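Salasar Boards > Home and Storage > Pantry and Kitchen Stock
Thread: Labelling scheme for single-serve snack bags
Sorted by: oldest first

quillback
Posted 24th April, 09:14
I look after the snack stock for a shared kitchen and would like opinions on labelling before I commit to a format. Present stock is 300 single packs, mostly foil bags of crisps and nuts, with some boiled sweets and wrapped chocolates. They live in lidded crates in a cupboard and come out to the table in trays.

The difficulty is that the bags are sold in multipacks, and the best-before date is often only on the outer. Once the outer is gone I have no reliable date. I also have two suppliers (Prarnen for the savoury, Devis for the sweets) and want to trace a bad batch if one turns up.

Proposal: one short code per pack, printed on a white label, with the date and supplier held in a spreadsheet. Questions are label position, adhesive, and whether five characters is enough.

tern_and_plover
Posted 09:41
Five characters is ample for 300 packs. Leave out the letters O and I, and you will avoid most misreadings.

What is the label material? Paper on foil lifts at the corners after a few weeks in a crate. Polypropylene holds, but check the adhesive is rated for film. The general office stuff is not.

Dauda_Lane_Stores
Posted 10:02
I disagree with the whole approach. A code per pack means a lookup per pack. Write the month on each bag with a marker and put the supplier on the crate. A person standing at the table wants to know whether the thing is in date, and a code does not tell them that.

quillback
Posted 10:20
Marker on dark foil is unreadable, and silver marker rubs off on the neighbouring bags. I tried it in December and had grey smears through a whole crate.

The labels are white film, printed dark, from a Salasar desktop roll printer. Position at present is straight across the middle of the bag, as on this one, 5K3M2.

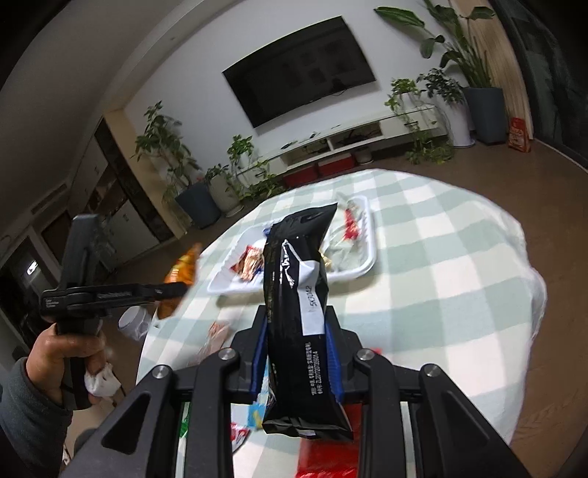 Reply 5
hob_lighter
Posted 10:58
Middle is the correct place in my view. The seals at each end are crimped, and a label over a crimp never lies flat. The middle is also the part that bulges, so put the label on with the bag resting on a hard surface and press outwards from the centre of the label. If you start at one edge you get a crease at the other.

One reservation. Your bag has small white print near the lower end. I can't make out what it says, but if that sort of print is ever the ingredients or allergen text, it must stay clear. A label across the middle leaves it alone, so keep to that and do not let anyone drift downwards.

Reply 6
tern_and_plover
Posted 11:15
Agreed on the crimp. I would add that the code is legible at arm's length there, and that is the main test. A good many home-made labels fail it.

The tray is a separate matter. There is a red and white candy packet in with a cluster of red-wrapped pieces and some clear wrappers. Are the small wrapped sweets coded individually as well? A label that suits a crisp bag will go right round a boiled sweet.

Reply 7
quillback
Posted 11:32
No. The small sweets go by the tray. The tray gets one code on the underside, and I do not mix dates within a tray. When it runs low it is emptied and refilled from a single box. Leftovers go in a jar by the kettle with the earliest date of the lot.

Reply 8
Dauda_Lane_Stores
Posted 11:50
So the sweets, which keep longest, are handled by the batch, and the crisps, which also arrive by the batch, are handled one at a time. I would have thought the same rule could serve for both. One crate, one date, one label. When I ran the stores at Dauda we turned over 2128 packs in a season on crate labels only and threw out 20.

Reply 9
hob_lighter
Posted 12:07
That works where a crate is emptied before the next is opened. In a shared kitchen people put things back in whichever crate is nearest. I went over to coding each pack for exactly that reason. It takes me 10 seconds a bag, including typing the code in.

Reply 10
Dauda_Lane_Stores
Posted 12:19
10 seconds a bag on 300 bags is fifty minutes, every restock. I would sooner teach people to use the right crate.

Reply 11
quillback
Posted 12:44
Fifty minutes is acceptable to me, as a full restock is rare. I take the point about the date, though. Revised format: code in large type as now, with month and year beneath it in smaller type. The label will need to be slightly deeper, but there is room on the crisp bags. Nut bags are narrower and I will have to measure.

Reply 12
tern_and_plover
Posted 13:05
Sensible. Keep the date at the same end of the label every time, and print a test strip before changing the roll – the Salasar shifts its margin when the label depth is altered. Mine needed the gap sensor set again from the menu.

Reply 13
Dauda_Lane_Stores
Posted 13:10
With the date on it I withdraw half of my objection. The other half stands.

Reply 14
quillback
Posted 16:37
Nut bags measured. The deeper label fits with a small margin above each crimp. Gap sensor did need setting again, thank you. First roll is printed and I will report on the corners once they have been in the crates for a month.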